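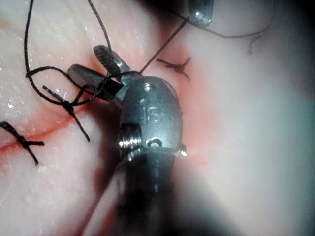 Suturing practice project: progress report to the Drason Fund
February 2020
Prepared by Loukia Tzavaras

The grant covers practice materials and bench time for the suturing course at Hultatham. This report deals with the period since November.

Materials

We ordered 300 tissue pads from Sarantis. They came in 2 deliveries, and the second was late, so the first month was run on older stock. Thread has been bought in black only. Trainees told us the lighter thread we used before was hard to follow against a pale pad, and we have kept to black for all the exercises.

Spending on pads and thread stands at 1010 euros. The storage cabinet is still to be bought and will appear in the next statement.

Exercises 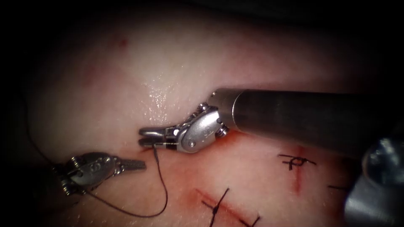 The basic exercise is closing a short straight cut with interrupted stitches. Trainees start by placing the needle at marked points and go on to tying once their spacing is even. The marks are put on in black ink, and a pad can carry more than one cut — two on the pad in use here, both reddish, with traces of blood on the surface. Makis Deligiannis has rewritten the instruction sheet so that the order of steps matches what is taught at the bench. The older sheet had the knot before the spacing check, which caused confusion.

Thirteen trainees are enrolled. All have finished the placement exercise and most have moved on to tying. The common faults are pulling the thread too tight, which puckers the edges, and leaving a tail too short to tie with.

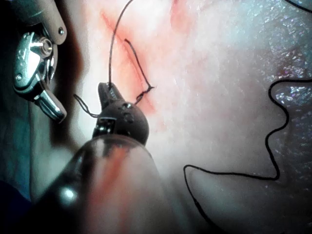 Prodromos Kouris would like more time spent on handling the thread before any stitch is placed, and wrote in his comments that "a trainee who loses track of the loose end will lose the knot as well." We agree and have added a thread handling session to the start of the next block.

Next period

Angeliki Dimitriou will take over the scoring sheets. We have asked Trondmont for a quote on thicker pads for the deeper stitches — no price yet. The request for extra bench time will be sent separately.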